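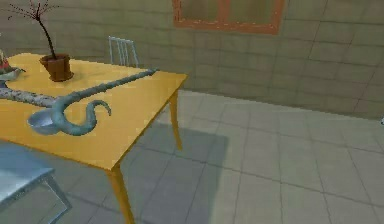

Simulated test room. Rendering: Harasym

Table-clearing arm back in service at Lindusthorpe after wrist repair

LINDUSTHORPE, 21 May 2018 - The Enetti arm that clears tables at the Eldale test kitchen is running again. Slow speed only for now. Full speed in a week or so if the new wrist bearing stays quiet.

The arm was shut down after staff heard a grinding noise on the return stroke. Hour meter read 635. That is early for a bearing, according to Harasym, the local shop that looks after the cell, which blamed dishwater getting past a seal. The seal had been put on slightly crooked at the last service. Harasym said the mistake was its own and is not charging for the labor.

The repair itself took one morning. Power off, air off, lockout tag on the cabinet door, gripper unbolted and set on a towel. The old bearing came out in two pieces. A new one went in with fresh grease and a wider seal, and the cable that runs along the forearm was moved to the dry side and tied down in more places than before. One of the old cable ties had rubbed through the outer jacket. No bare wire, but close.

Getting the arm to know where its hand was again took longer. Taking the wrist apart throws off the zero position, so every joint had to be sent back to its mark and checked with a pin gauge. First try failed. The wrist kept landing a hair to the left and a technician found a fleck of old grease under the mounting face. Wiped off, bolted back up, checked again. Fine that time.

Before the arm was allowed near real dishes, Harasym ran the new settings through its simulated room on a computer. The room has a yellow table on a gray tile floor, a potted plant near the back and things laid out on top to make trouble. One layout has a long gray-blue tube lying slantwise across the table, its lower end bent around in a hook, with a shallow bowl sitting inside the curve. The job is to get the bowl out and leave everything else alone. The thin end of the tube goes a little past the edge of the table, so a careless bump could send it over.

The shop ran 500 tries with the old wrist settings and then 1,000 with the new ones. The old settings were used as a baseline only, with the offset from before the repair. Results were good enough to go ahead, the company said, though it did not give out a score. Most of the misses came from the arm reaching in too flat and catching the rim of the bowl. The approach angle has been made steeper. That change is now loaded on the real machine too.

The plant gave some trouble as well. Its branches are very fine and the planning software was treating the space between them as free. Harasym drew a keep-out box around the whole thing, pot included, and the problem went away. Eldale does not keep plants on its tables but asked for the box to stay in the program anyway.

Eldale opened the test kitchen last November, with one cell and no backup. While the arm was down the tables were cleared by hand. Lunch service ran late twice, the company said, and the dish return backed up into the hall on one of those days. A spare wrist is now on order and will be kept on the shelf at the shop.

There is a new care routine too, taped inside the cabinet door. Wipe down the wrist at the end of each shift, dry cloth, no spray. Look at the seal for water beads. Run the arm through its warm-up loop with the gripper empty and listen to it. Any grinding, stop and call. Once a week, check the zero marks on all joints and write the numbers in the log book - the paper one, not the tablet, which lost a month of entires over the winter.

Grease goes in every 500 hours. The old schedule just said "as needed."

Harasym will be back on site later this week to watch a full lunch service and pull the cover off the wrist one more time. The cover comes off with five screws, and one of those is already stripped and will be replaced at the same visit. Eldale said the guard gate stays closed to visitors untill that is done. The window side of the dining room is open as usual.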